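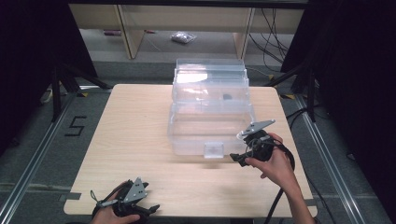
Can both hand-held grippers run from the same width calibration file?
Each gripper needs its own file. The shared file loads without an error, but the zero point is only correct for the gripper it was recorded on.

Site: Clultoldale bench
Product: Greltden hand-held pair, Amin and Olivia finger sets
Status: Open, waiting on parts
Opened: August 7, 2019

Reported problem

Left gripper reports a closed width above zero when the fingers are touching. Right gripper reports zero as expected. The offset is small on an empty close and gets larger on thin flexible items. The latch on a clear plastic storage box is the worst case tried so far. The trigger feels the same on both sides.

The grippers were being compared for box opening and for picking small bottles. Amin fingers have the short pad, Olivia fingers the long one. The width trace is used to score the two sets, so the comparison is on hold.

Checked so far

Cables swapped left to right. Offset stayed with the left gripper.

Controller ports swapped. Same result.

Firmware reloaded, version 2 on both. The loader reported a match. No change.

Separate calibration files recorded and loaded one at a time. Right side correct. Left side correct directly after calibration, then drifts during the first run and does not come back when the trigger is released.

Trigger spring and linkage on the left gripper looked over with the cover off. No play found. Screws were at the marked torque.

Camera exposure locked at 40 percent on both units. This was to rule out the marker tracking, which loses the finger markers when there is glare off a lid. Tracking was clean in both logs and the drift was still present, so exposure is not the cause. Leave it locked anyway; the traces are easier to read.

Pads

The strip on the front face of the left finger is frayed and its edge curls away near the top. With the jaws closed by hand, the curled part folds over on itself and holds the fingers apart. Pressing it flat before calibration gives a good zero. It lifts again in use, and the reading moves with it. 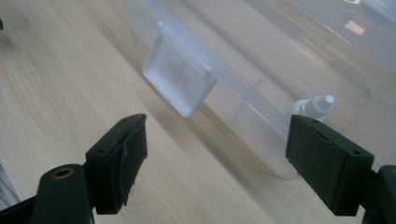 A reply added to the ticket says the same drift came up on another pair, and that calibrating around a lifted strip only hides it until the next run. The reply asks for the old strip to be taken off completely, the face wiped with alcohol, and the new strip cut short of the top edge so that the corner has nothing to catch on. It also asks for the Amin and Olivia runs to be repeated in full and for the earlier left-hand traces to be dropped from the score.

Agreed on the strip and on dropping the left-hand traces. The right-hand traces will be kept for now, as the zero on that side held from start to end.

Next steps

Fit new strips to both fingers of the left gripper. Let the adhesive set overnight with the jaws open.

Record a new left file. Do not copy the right file over it.

Close on nothing, close on the latch, close on nothing again. If the first and last readings agree, move this ticket to Resolved. If they do not, send the left finger mounts back to Greltden with the log attached.

Strips are on order. The left gripper is tagged out of scoring runs until they are fitted.

Filed under: Grippers > Calibration > Width and zero

Print this ticket
E-mail this ticket

Recent tickets
Controller drops right port after sleep
Olivia finger set: pad length and part codes
Marker tracking lost near shiny lids
Trigger return slow after January service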